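The owner of the Zanthorpe salvage yard met me at the gate with two coffees, one of which was for me and had already been sipped. "Sorry, I got cold," she said, and off we went to talk about bins.

Yes, bins! I'd come to Flukgate because readers keep writing in about storage for small workshops, and she has sold the big metal kind for 6 years. She started with a single truckload from a closed cannery and now keeps 98 in the yard at any one time (she knows the number by heart, it's on the insurance form).

"People come in wanting a new one," she told me. "Then they see the price, and suddenly a few scratches look fine."

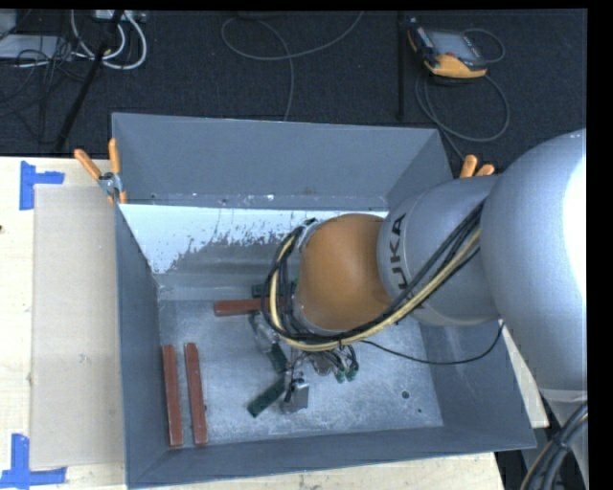
Words by the Gralari newsletter editor
Workshops and Storage

I asked her what scratches tell you. Very little, she said. A floor that's all mottled and scraped is just a floor that has had things dropped on it. "I run my hand along the rim first. If the rim's good I'll look at the rest. If it's bent I'm already thinking about scrap."

She likes sloping walls because you can get a shovel down them, and she has strong feelings about holes. "One hole in the bottom, fine, ask what it's for. If you're storing bolts you'll want a plate over it. If you're keeping it outside you may be glad of it."

Her best customer last January was Szénási, the furniture people up the road, who took 5 for offcuts and came back a month later asking about lids. She doesn't do lids. "I've got 2,000 square feet and I'm not giving any of it to lids," she said, and laughed so hard she had to put the coffee down.

Before I left she tried to sell me one. I measured my garage that evening, and it would fit if I moved the bikes.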